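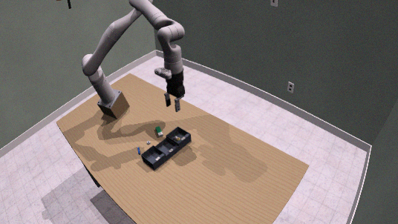
The small-parts bench in simulation: a three-compartment tray, a few loose pieces and one open gripper.

Three Grippers, One Tray and a Very Long Saturday

I have a soft spot for tiny parts. Give a robot arm a shoebox and almost any gripper will look clever. Give it something the size of a nut and you find out quickly what you've bought.

So when the Illdale automation club asked me to help pick a gripper for its new arm, I was thrilled, and I said yes before I'd asked about the budget. The plan was to do the first round entirely in simulation, then order the winner. There were three candidates: the Diltier two-finger, the Hellia two-finger with its longer stroke, and a little suction tool from Jaramillo that I badly wanted to love.

The simulated room is a simple one, with green walls, a tiled floor and an arm on a pedestal at one end of a big table. We kept the parts simple as well. Small things to pick, a black tray to put them in, and not much else to distract us. Each gripper got 100 attempts with the same controller, the same starting pose and the same approach speed. We started at 8 in the morning and I forgot lunch completely.

The Jaramillo went first. On flat faces it was a joy, quick and tidy, with none of the fussing over finger width that makes me mutter at the screen. Then we asked it for the ring-shaped part. A suction cup needs a surface to seal on, and a ring is mostly hole. It missed 30 of its attempts, nearly all of them on that one piece, and I sulked for a good ten minutes.

The Hellia was next, and what a pleasant thing it is to program! The long stroke forgives a sloppy position estimate, so you can come in a few millimeters off and still close on the part. The trouble came at the tray. Those fingers need elbow room, and when they opened to let go they kept brushing the compartment walls. We got that down a lot by opening only halfway, but it took most of the afternoon and I wouldn't call the fix elegant.

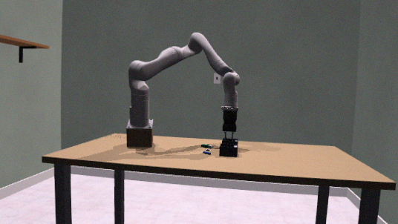
Fingers open over the black block, with the green and blue pieces off to one side.

The Diltier has thinner fingers and a shorter stroke, and it wants you to be accurate. Our first dozen runs were ugly. We had the grasp height set too high, so the fingers closed on the top of each part and squeezed it out like a watermelon seed. I lowered the height, slowed the last bit of the descent and ran it again. Much better! By the end it had missed 21, most of them before the change.

Contact in a simulator is still a polite guess – friction especially – and I've seen a grasp that never failed on screen drop everything on a real bench. We tried two friction settings for that reason. The Diltier hardly noticed. The Hellia got noticeably worse with slippery parts, and I'd like to know why before I say anything unkind about it.

Camera placement deserves its own day. A high view is lovely for checking the tray, but with the arm arched over the table its shadow lands right across the parts, and our color-based detector grumbled about it. A lower view from the side made finger height much easier to judge. If I could keep only one for tuning grasps, I'd keep the low one.

The club is ordering the Diltier. I've asked to borrow the Jaramillo anyway, with a smaller cup, and we'll run the ring again in December.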